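Grota bench notebook
Aug 8, 2021
Entry by Natália, with remarks from Grímur where I remembered to write them down

I promised Kyung-hwa I would write up the work table before I forgot what we did to it, so I'm sitting here with my tea doing just that. It will ramble a bit. Sorry in advance to whoever reads this in October looking for one number.

The board

We have settled on the pale board from Dastier as the standing surface on top of the wooden table. Grímur wanted to go on using the bare wood, which he has been fond of since we moved in, and I do see why, it's a lovely warm top and it takes a knock well. But small white parts and thin cords are much nicer to sort on something smooth and plain, and the board has no grain to fool the eye late in the day. It has a matte face too, so the ceiling lights spread out softly over it. The glossy sheet we tried in the spring drove Nhung up the wall.

Cleaning is simple. Damp cloth, one pass along the long side, one pass across, then leave it alone. Please don't use the citrus spray from the kitchen. I did, once, and the surface felt tacky until the next morning, and I had to go over it again with plain water while Grímur kindly said nothing at all. Pencil comes off with a soft eraser. Marker doesn't come off with anything I own, so if you want to mark a position, use paper tape and peel it when you leave.

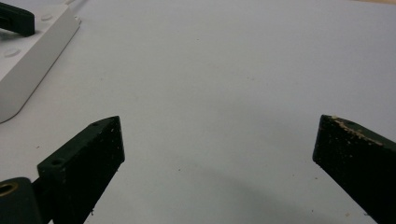
Power strip and its cord

This is the part that took the afternoon. The white strip (466 in the bench list, the Esteves order) used to live on the floor under the desk, where it gathered fluff and where everyone had to get down on their knees to plug in a soldering iron. Zihan asked, very reasonably, why we couldn't have it up on the table with us, and none of us had a good answer.

So up it came. We tried it square to the near edge first, very neat, like a place setting, and it was awful! Anything with a fat plug stuck out toward your stomach. Then along the far side, which looked tidy but meant leaning over whatever you were working on. What we like best so far is laying it at a slant near the middle while we are still deciding what gets plugged in, with the cord going away from you and over the back. You can reach it from either side that way, and the cord has room to make a big lazy arch with no kink in it. 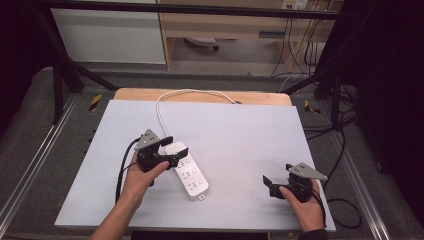

Strip on the slant near the middle of the board, cord looped up and off the far edge of the table.

Notes on the cord, mostly from Kyung-hwa, who has rewired more of this building than she was ever asked to:

Let it curve. If you pull it straight, the whole strip creeps toward the back of the table each time somebody brushes past, and you spend the day nudging it home again.

Hold the strip by its body when you shift it. I know the cord is right there and easy to grab. The ribbed collar where it leaves the housing will put up with a good deal, but we lost the old gray strip from exactly that habit and I would like this one to last.

Don't coil the spare length on the board. It ends up under somebody's elbow.

We did have a small disagreement over which end should face the door. Zihan wanted the cord end nearest the wall, to keep the run short, and Grímur wanted the button where his right hand falls without looking. I wrote both down and we gave each one 15 minutes of ordinary fiddling, plugging in the lamp and the little Darkton charger and taking them out again. 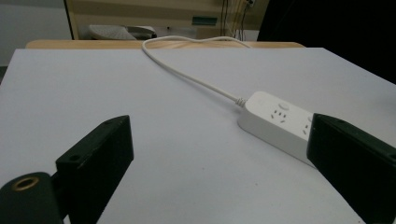 Grímur's way won, by a whisker. The button is a small thing, white on white, and having it where your hand expects it is worth a slightly longer cord. Zihan was gracious about it and then moved the lamp, so I suppose everybody got something.

One more thing on the sockets, while I think of it. The charger has a wide body, and if you put it in the socket beside the button you can't get a thumb past it. Put the charger farther down and leave the one by the button for the lamp, with its slim plug. Nhung has offered to make 2 little paper labels for the plugs themselves. I said yes please, as long as they aren't the ones with glitter.

Still to do

Find a proper hook or clip for the back edge of the table, so the cord drops in the same place every time. Kyung-hwa thinks there is a bag of them with the Dastier leftovers — I looked in the tall drawers and found only felt pads (kept, they will do for the stools).

Order a second strip of the same kind if Esteves still carries it. Nhung has the order form.

Ask Grímur where he put the good cloth. The one by the sink sheds.

Wipe the board again before anyone sorts screws on it tomorrow.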